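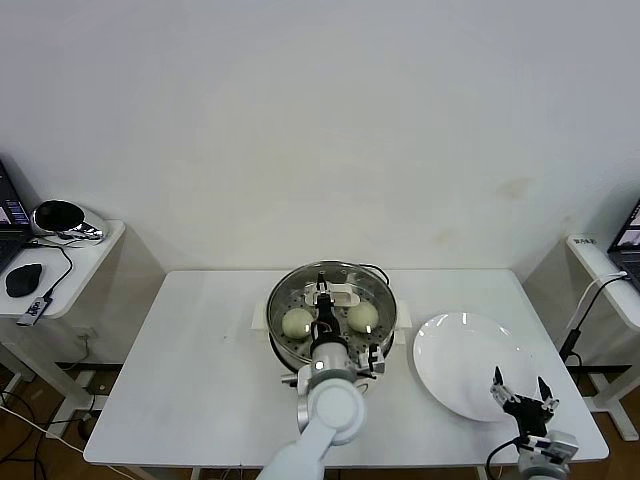
Two arms, one steamer, two buns and a big white plate waiting on the right.

I've been teaching our pair of arms to move buns from steamer to plate, driving them by remote control while everything gets recorded, and I've picked up a few kitchen-ish tips that might save you an afternoon (or a bun!).

Put the plate down first and mark its spot. A bit of masking tape under the rim does it. I let mine wander in February and had to bin 40 recordings, which still stings.

Practise with cold buns. Hot ones go tacky and cling to the fingers, and steam fogs the wrist camera something rotten. Wipe the lens with a dry cloth between goes anyway.

Come in from straight above, slowly, and close the gripper a touch less than you think you need. If the bun dents, open up and start that run again - don't carry on and hope, or you'll be teaching it to dent buns. Ladan Farahani swears by a light brush of oil on the fingers, but I found it made them slide about.

Leave a decent gap between buns. Mine were almost touching to begin with and every grab nudged the neighbour.

Keep your pace the same all the way through. I used to dash the last bit, over to the plate, and the arm learnt to fling. Not good!

Stop for tea after about 44 goes. My hands get sloppy well before I notice, and the last few of a long session are always rubbish. We're aiming for 200 good ones, and Pejman Najafi is already asking if we can do dumplings next - smaller, slippier, so I'll need a different tray.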